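夹爪对比测试

夹爪对比测试，圈里也有人叫“换爪试验”，指的是在同一台或同一型号的机械臂上轮流装不同的末端夹爪，抓同一批东西，看谁抓得住、谁放得准、谁最让人省心。这个词条我写了好几遍，前几遍都太像说明书了，后来干脆按我平时跟新同事聊天的口气来写，读着顺一点，也方便大家往里补充。

先说名字。严格来讲，“夹爪”只是末端执行器的一种，吸盘、电磁铁、焊枪也都算末端执行器。不过在我们这种以抓取为主的实验室里，说“换个末端”，十有八九就是换夹爪，所以本条目里两个词混着用，较真的朋友多包涵。

基本类型

最常见的是平行二指夹爪，两根手指沿直线开合，始终保持平行。好处是简单，张开多宽、闭到哪里，一个数就讲清楚了，写控制程序的人最喜欢。坏处也很明显：碰到圆的、滑的、软的东西，接触面就那么一点点，稍微夹偏就滚出去了。

另一类是摆动式的，手指绕着轴转，像剪刀或者螃蟹钳子。它张开的时候占地方，在筐子里面干活特别容易碰到筐壁，可是它闭合时有一点往里“搂”的动作，对付圆东西反而有优势。要注意的是指尖高度会随开合变化，如果程序里没补偿，就会出现明明对准了却总是夹高一点的怪事（我第一次遇到时查了一下午标定，标定好好的）。

再往上是自适应夹爪，指节之间有连杆或者腱绳，碰到物体后会自己包上去。演示的时候非常好看，参观的人都爱看它抓。可它内部状态不透明，手指到底包成什么样，光看电机位置是猜不出来的，做数据分析的人会很头疼。

还有软体夹爪，用硅胶或者别的弹性材料做手指，靠气压弯曲。抓番茄、抓面包很温柔，抓重一点的东西就开始晃。我自己用得少，这一段欢迎熟悉的人来改。

测试台怎么搭

不同地方的台子差别很大，我见过在食堂餐桌上夹着一条臂就开测的，也见过恨不得把整间屋子都贴上标定板的。我比较熟的是 Gastesholm 那边的做法，双臂相对布置，中间放筐，抓的是一堆小件的蔬果和杂物。台面用深色，背景干净，物体颜色又鲜艳，相机分割起来轻松很多。
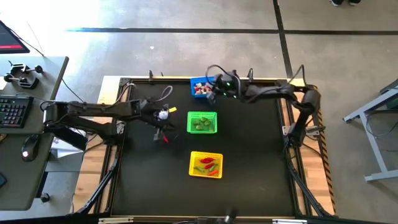
Ayanda Matlala

双臂对着放有个很实际的好处：左右两边可以各装一只夹爪，在同一片光线、同一张台面、同一堆物体上干活，比较起来心里踏实。蓝、绿、黄三个筐子摆在中间排成一列，两条臂都往中间伸。左边那只黑色夹爪正夹着一个白色的小圆物件，右边那只上面亮着两个小绿灯，停在蓝筐那里。这种小圆物件我特别推荐放进测试集，因为它最会暴露指尖的毛病：指面太平、太硬、两边不对称，一夹就知道。

筐子的选择也有讲究。网眼筐对视觉不太友好，深度相机打上去，网格边缘经常冒出一圈飞点，点云看着像长了毛。可是真实场景里网眼筐到处都是，所以我的意见是必须留一个，别为了数据好看就全换成光面的。筐壁高度则直接考验夹爪的“身材”，胖一点的夹爪伸进去，还没碰到菜，外壳先蹭到筐沿了。产品资料上一般只写开口行程，很少写张开时的最大外廓，建议自己拿卡尺量。

抓什么

物体集是整个测试里最容易吵架的部分。Hrvoje Kos 主张全用标准件，方块、圆柱、球，尺寸公差都写清楚，换个城市也能复现。Ntombi Botha 正好相反，她觉得抓方块抓得再漂亮也没用，要抓就抓辣椒、胡萝卜这种歪七扭八的东西。我站在中间（两边都不讨好），现在的习惯是先用标准件把硬件摸一遍，确定没有松动和零点漂移，再换成蔬果类的杂物正式测。

辣椒是很好的测试物，细长、弯、表面滑，堆在一起还互相遮挡。胡萝卜一头粗一头细，夹在哪一段差别很大，夹细头的话提起来容易转。切片的蔬菜最难，平平地贴在筐底，指尖根本插不到下面去，平行夹爪如果没有做薄指尖，基本只能靠从侧面捏边缘碰运气。至于用真菜还是仿真模型，各有各的道理：真菜会蔫、会出水，上午和下午的摩擦都不一样；模型耐用，手感又总差那么一口气。不管选哪种，记录里写明白就行，千万别一半真一半假混着测又不标注。

控制方式的影响

很多对比做出来不可信，问题出在控制上。比如一只夹爪支持力控，另一只只有位置模式，测试者图省事，两只都用位置模式跑，那力控那只等于被绑着一只手比赛。反过来也有，给自家喜欢的那只仔细调了参数，另一只用出厂设置。Marthinus Nel 管这种叫“亲儿子测试”，我觉得可以收进术语表。

比较公平的做法是给每只夹爪同样的调试时间，时间到了就锁参数。调试期间随便怎么折腾，指尖换垫片、改闭合速度都行，只是要记下来。锁定以后哪怕发现明显可以改进的地方也得忍着，留到下一轮。这个忍的过程非常难受，我每次都手痒。

通信延迟也别忽略。有的夹爪走串口，有的走总线，有的要经过机械臂手腕上的接口再转一道。指令发出去到手指真正开始动，中间这段空白，单独抓一下没什么感觉，连续抓取时就会拖慢整个节拍。如果上层又是遥操作，操作的人会不自觉地提前按，换到反应快的夹爪上就全按早了。所以遥操作对比时，操作员换爪之后必须先热身，热身的几次不计入成绩。

线缆是另一个经常被当成小事的坑。从手腕拉到底座的线如果留得太短，腕关节转到极限时会扯一下，夹爪跟着一抖，东西就掉了；留得太长又会在肘部甩来甩去，挂到筐子或者框架。我见过不止一次“夹爪不稳”的结论，最后查出来是线的问题。走线时让机械臂慢慢把整个工作范围扫一遍，人在旁边盯着，比什么都强。

相机放哪儿

固定相机和腕部相机各有一帮拥护者。固定相机能看到全局，复盘的时候特别好用，谁碰了谁、哪一下夹偏了，一目了然；缺点是机械臂自己会挡视线，尤其双臂同时伸到中间的时候，筐里有什么就看不见了。腕部相机跟着夹爪走，近距离很清楚，可是换一只夹爪，指尖在画面里的位置就变了，以前训练好的模型不一定认。测学习类的策略时，这一条影响大得惊人，看上去是在比夹爪，其实有一大半在比模型对新画面的适应能力。

我的建议是两种都装，评判成绩时用固定相机，策略要用哪路画面就按它原来的要求给。曝光和白平衡统统锁死，自动模式下有人穿浅色衣服走过去，颜色就会飘一下。

记分

最朴素的记法是成功或失败，抓起来并放到目标筐里算成功，其余都算失败。这个记法传播起来方便，可是信息丢得太多。同样是失败，没碰到、碰到了没夹住、夹住了半路掉、放下时弹出筐外，原因完全不一样，前面那种多半怪视觉，后面几种才轮到夹爪负责。

Stanura 那套记录表我觉得很实用，每次抓取只要勾一个失败阶段，再写一句备注。备注允许写大白话，像“指尖打滑”“把旁边那个也带起来了”都可以。后者在堆叠场景里特别多，一次抓起 2 个算不算成功，开测之前一定要讲好，不然后面没完没了。Naidoo 的版本更细，连放置后的朝向也要记，我试用过，人会很累，记到后面质量反而下降，除非任务本身在乎朝向，不然不推荐。

次数方面，每种物体抓 100 次是我比较能接受的底线。少了的话，两只夹爪差那么几次，说不清是真差距还是运气。有条件的可以往上加，我参与过的最长一轮，11 月份做的，总共抓了超过 1,000 次，做到后面指尖的橡胶垫都磨亮了，这本身也成了一条有用的结论：耐磨性平时几乎没人测，可它会悄悄改变后半程的成绩。现在我会把物体顺序打乱，夹爪也轮换着上，免得磨损全压在同一种物体上。

常见争议

第一个争议是指尖算不算夹爪的一部分。厂家送来的指尖往往是通用款，大家拿到手第一件事就是自己打印一副换上。Ruan Buthelezi 的看法是，既然实际使用都会换，那就统一用同一副自制指尖来测，剩下的差别才是本体的差别。听起来很有道理，可有些夹爪的指尖和传感器做在一起，一换就废了一半功能。目前比较通行的折中是测两轮，原装一轮，统一指尖一轮，报告里分开写。

第二个争议是贵的该不该和便宜的放在一起比。我觉得当然可以比，只要把价格和交货周期也列出来。真正用的人关心的就是这个，坏了多久能修好、配件好不好买，比最大夹持力多出来那一点重要多了！

第三个是双臂台子上两边到底对不对称。理论上左右镜像，实际上地面、框架、安装板都有误差，灯光也偏。我们在 Hosent 的台子上做过一次左右对调，同一只夹爪换到另一边，成绩就有变化，后来发现是一侧安装板没拧平。从那以后对调就成了固定步骤，每轮中间换一次边，嫌麻烦也得换。

安全和一些零碎

换爪之前断电，换完先低速空跑，急停按钮放在坐着就能拍到的位置。双臂同时运行时，中间的公共区域最好由程序加锁，一条臂进去另一条就在外面等，等熟了再放开做协同。地上贴好警示胶带，参观的人一般会自觉站在外面。

关于螺丝：手腕法兰上的螺丝每天开工前都摸一遍。用了螺纹胶的也摸。快换接头虽然方便，长时间反复插拔后会有一点点旷量，肉眼看不出来，夹细小物体时就出来了，可以拿百分表顶着指尖轻轻推一下检查。

电动夹爪连续开合会发热，外壳热了之后有的型号会自己降低力度保护电机，说明书里往往藏在很后面的一行。测试日志里加一列外壳温度，事后分析能少吵很多架。

相关条目：末端执行器、手眼标定、遥操作、抓取位姿估计、快换接头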